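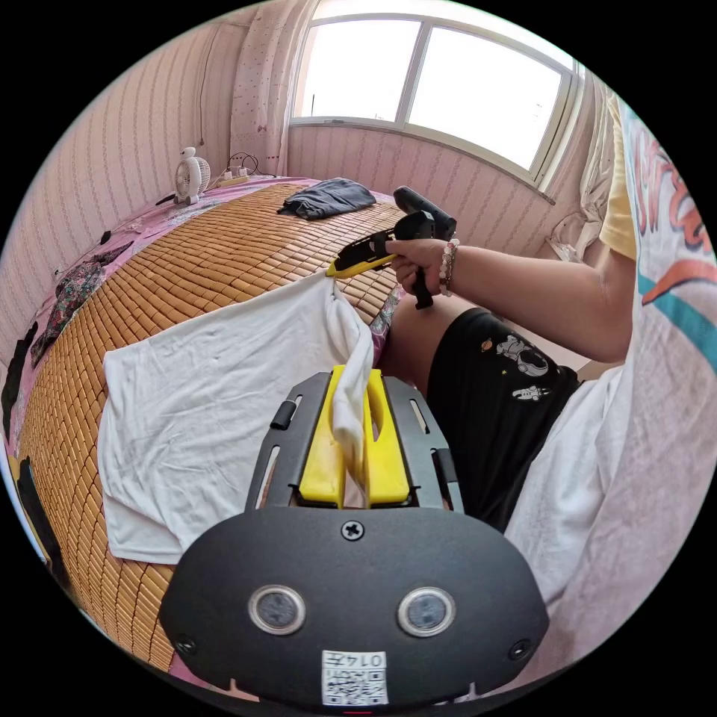 Progress report on the children's and family program, Nellmont site
Prepared for the Fustley Fund
2020-11-30

Dear friends at the Fund,

It is a pleasure to sit down and write to you again, and I hope this finds all of you and your families well. When we sent in our application we promised a report before Advent got away from us, and I am glad to say there is a good deal to tell. Some of it went the way we had hoped, some of it went quite differently, and I will try to give you both (you have always been kind about the second sort).

The grant was made to help the church at Nellmont start a Sunday program for children in kindergarten through fifth grade, with a midweek piece that families could do at home. We had planned to open in the lower hall with everyone in one room. By the time the money reached us that was plainly out of the question, so with your agreement we turned the whole thing around and began with the home piece. Every family on the list now gets a packet each month with a Bible story, a memory verse, a page of songs and something to make with glue and paper. We call it the Tazi packet, after the puppet donkey who tells the stories. The children have taken to him more than any of us expected, and several of them write to him.

We have 26 children signed up, from kindergarteners to a handful of fifth graders who would like it known that they are too old for puppets. A few belong to families who have been in the congregation for generations. Others come from the apartments on Kumham Road, where we had hardly any contact before this year, and that has been the happiest part of the fall for me. Two of those families have started joining the Sunday service online, and one mother has asked about baptism for her youngest.

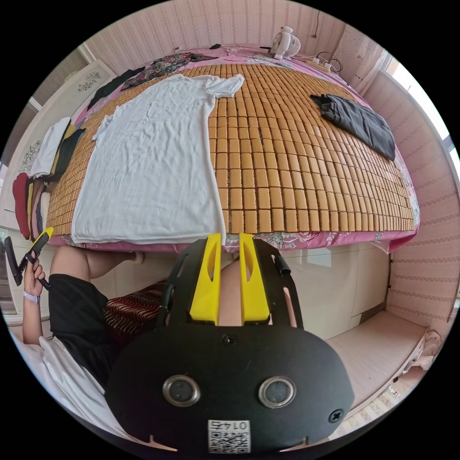
The outdoor story hour began in September on the church lawn, on Sunday afternoons, with blankets set well apart and each family keeping to its own. We started with the parables – the lost sheep, the sower, the good Samaritan – and let the older children act them out as they saw fit. The Samaritan was played three weeks running by the same very determined girl. We stopped when the evenings closed in and moved to a short video call, and I have to tell you that attendance fell off. Children who have been on a screen for school all week do not want another one on Sunday, and I can't say I blame them. We have cut the call to twenty minutes, with more singing and less talking from me, and the last two were better.

Now to the money. Of your grant we have spent $2,055 to date. The largest part, $1,509, went to the packets: printing, postage, craft supplies and the children's Bibles, one for each household that did not have one already. The rest paid for the outdoor blankets, a small speaker for the lawn and the training course for our teachers. We have not touched the money set aside for tables and shelving in the lower hall, and we would like your permission to hold it over until the room can be used. Printing came in higher than we had budgeted. The shop we had counted on closed in the summer, and the next nearest charges more for color. From now on the song page will be in black and white, and the children can color it themselves.

We have been slow with the parent evenings. Our application described four of them on prayer at home, and so far we have held one. It was a good one, with plenty of frank talk about how hard it is to pray with a toddler on your lap, but one is not four, and I would like to put that right. The next is planned for February, and we mean to offer it at two different hours so that parents on the late shift can come too.

For Advent we are sending a larger packet than usual, with a paper wreath, a reading for each Sunday and a nativity to cut out. We are having 100 printed so that any household in the neighborhood can have one, and there will be a box of them by the side door.

Please do write or call if you would like to see the receipts or a sample packet. Your next report will come at the end of the spring term, and I will include some of the children's letters to Tazi, with their parents' permission.

With warm thanks and our prayers,
The pastor, for the children's ministry team at Nellmont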